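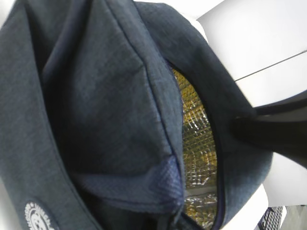
I think most groups collecting examples for robot learning spend their hours in the wrong place. They chase the total. A grant report wants a number, the number goes up fastest on easy tasks, and so we end up with huge piles of a gripper picking up blocks.

I've run the collecting side at Sondlow for a while now, and I've come to prefer a small set of awkward jobs over a large set of tidy ones. Packing a lunch bag is my favourite. A bag has no fixed shape. The flap folds in on itself, the handle flops to one side, and the opening you lined up on at the start of the morning is a different opening after you've touched it. A person deals with this without thinking. A model has to have been shown it, many times, from many starting points.

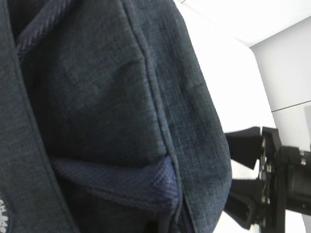
Soft cloth is also where the wrist view earns its keep. From the side, a bag is a dark lump with a zip in it. Up close you get the seams, the folds and how near a finger is to the fabric. If the operator couldn't have done the job from those views, I don't see why we'd expect the model to.

My rule is that 42 careful episodes, each with the bag set down differently, are worth more to us than 1,000 where it sits on the same spot. I can't prove that for every lab. It has held up on our table, and it changed how we book people's time. An operator who does two good hours and then stops is doing better work than one who grinds through to five o'clock with tired hands.
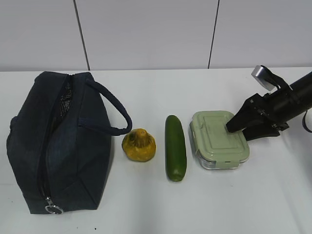 Pouran Rahimi read a draft of this and thinks I'm too hard on volume. Her view is that careful people get careful in the same way, so a small set carries the habits of whoever made it, and that a big messy set at least washes some of that out. She'd take the thousand and throw away the worst of them later.

She has a point about habits. Huw and I both go for a container from the right, every time, and neither of us noticed until we played our episodes side by side. But you don't fix that by doing more of it. You fix it by swapping operators and writing down which approach each person used, and that works just as well on a small set.
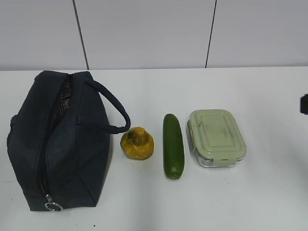 The other thing I'd argue for is keeping the resets honest. It's tempting to nudge the squash back to where it was easy to reach, or turn the lid square to the table, and every nudge takes something out of the data. We now draw the layout from a list before each episode and leave it alone, even when it's a nuisance. We also keep the failed attempts, marked as failed. On Monday we start on the same bag with a second operator, and I expect the first batch to look worse than mine. I'd like to keep all of it.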